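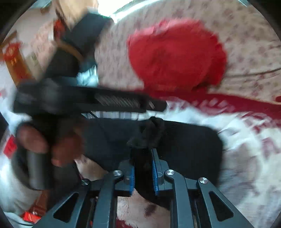

*Photo: Irja Hyvönen, Textile Services, Almont Residence*

**Subject:** Lint transfer onto black knitwear; item without a sorting category
**Opened by:** Irja Hyvönen, Textile Services
**Assigned to:** Padmavathi Sundaram, Laundry Systems Support, Kaimal
**Location:** Almont Residence, folding room, Prirkby wing
**Priority:** Normal
**Status:** Resolved, monitoring through August

**Description of problem**

Dark knit articles are being returned to the folding room with white lint on the surface. The problem is most noticeable on black caps, sleeves and socks. Residents have raised the matter at the Prirkby desk and have asked that their knitwear be washed again, with the same result. Lighter garments from the same loads have drawn no complaints.

A second matter is included in this ticket at the request of the desk. Small black knit articles are being entered under different categories depending on who is sorting. An article booked in as a cap may be booked out as a sleeve, and the system then reports one item missing and one item unclaimed.

**Log**

**9:20, I. Hyvönen.** Lint filter on the Prirkby dryer removed and cleaned. Door seal wiped. One load of dark knitwear washed on the standard cycle, 45 minutes, with the spin set to 900. Articles were clean when they left the washer. Lint was present after drying.

**10:45, P. Sundaram.** Please confirm whether fleece blankets are being dried in the same machine, and whether the drum is wiped out between loads. Please also confirm the folding surface in use.

**11:05, I. Hyvönen.** Blankets are dried in the same machine, usually directly before the knitwear. The drum is not wiped between loads. Knitwear is normally folded on the counter, but blankets are sometimes left spread there and smaller articles are laid on top of them.

**11:30, P. Sundaram.** Thank you. Two sources are likely - the drum and the folding surface. Please run the knitwear in the Latton dryer, which does not take blankets, and inspect the articles before they touch any other fabric.

**1:50, I. Hyvönen.** Test completed in the Latton dryer. No lint found on inspection at the dryer door. Sorting question still open; please see the second photograph. 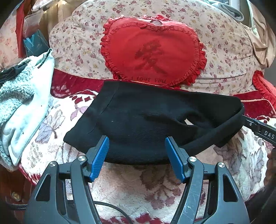
**2:15, P. Sundaram.** Small knitwear should be sorted by its construction, and the category should be decided once, at intake. A closed crown is a cap. An article open at both ends is a sleeve. Where it is folded and the ends cannot be read, it must be opened before it is entered. The black ribbed article on the floral fleece is a fair case: the seam near the squared end and the rolled cuff at the narrow end could belong to either category, and I would not enter it from the photograph. I also note the fleck of white lint near the wide end. Please unfold the article and advise.

**2:40, I. Hyvönen.** Article opened by hand. It has a closed crown and has been entered as a cap. The unclaimed sleeve on the Prirkby report has been matched to the same record and cleared.

**Resolution**

1. Dark knitwear is to be dried in the Latton dryer only, on low heat. Add 10 minutes if the cuffs are still damp.
2. The drum of the Prirkby dryer is to be wiped after every blanket load.
3. Blankets are to be folded and shelved before small articles are brought to the counter.
4. Caps and sleeves are to be opened at intake and entered under the matching category. The entry is not to be changed at the folding stage - refer any doubt to the desk.

The lint brush listed for shelf 11 was not found there. A replacement has been requested under a separate ticket.

**Note from requester:** The revised instructions have been posted beside the counter. Evening staff have not yet been briefed and will be informed at handover. I. Hyvönen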